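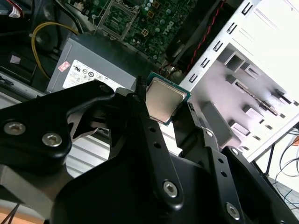
Desktop processor, metal side showing

Posted in: Home Computers > Cooling and Noise

How much thermal paste is too much? (and do I have to redo it every year?)

Hi all! I've got a desktop my cousin put together for me a while back in a Moten case, and lately the fan sounds like a hair dryer whenever I open more than a few browser tabs. I bought a little tube of Vesetti paste because everybody keeps telling me the old stuff dries out. My trouble is that every video I watch does it differently. One guy does a pea, one does an X, one spreads it with an old library card like he's frosting a cake. I've never taken a cooler off before and I'm scared I'll yank the whole thing out of the socket. Also, does the stuff go bad in the tube? Mine says 2 grams and I have no idea if that's one use or ten. I'd like to get this done before my kids are home for December and want to play games on it.
- mossybucket

mossybucket, welcome! Deep breath, this is a lot easier than it looks. Run the computer for ten minutes or so first so the paste warms up and softens, then shut it down, unplug it and loosen the cooler screws a little at a time, going corner to corner. Once it's loose, twist it gently side to side before you lift. Don't pull straight up! I did that on my old Arnuvier board and the chip came right out stuck to the bottom of the cooler (it survived, I needed a sandwich and a lie-down).

Wipe both metal surfaces with rubbing alcohol and a coffee filter till they come up shiny. Then put a blob the size of a small pea right in the middle and screw the cooler back down. The pressure spreads it for you. If your chip is one of the really big ones, do an X so you reach the corners. A little too much just squishes out the sides and makes a mess, but too little can leave bare spots, so I'd err on the generous side. Your tube should do you a few times over. Keep the cap on tight and store it somewhere cool.

And no, not every year. I do mine when the temperatures start creeping up, which so far has been every four or five.
- tinfoil_pam

Just buy a new cooler. I got the Cao 240 and never hear a thing.
- rex3308

Before you take anything apart, did you check for dust?? Mine was screaming at me for months and I had the paste all picked out and in my cart. Popped the side panel off and the fins were packed solid with dog hair. Can of air, five minutes, quiet again. Hold the fan blades still with a finger while you spray. If it's still loud after that, do what Pam said.
- quietgarage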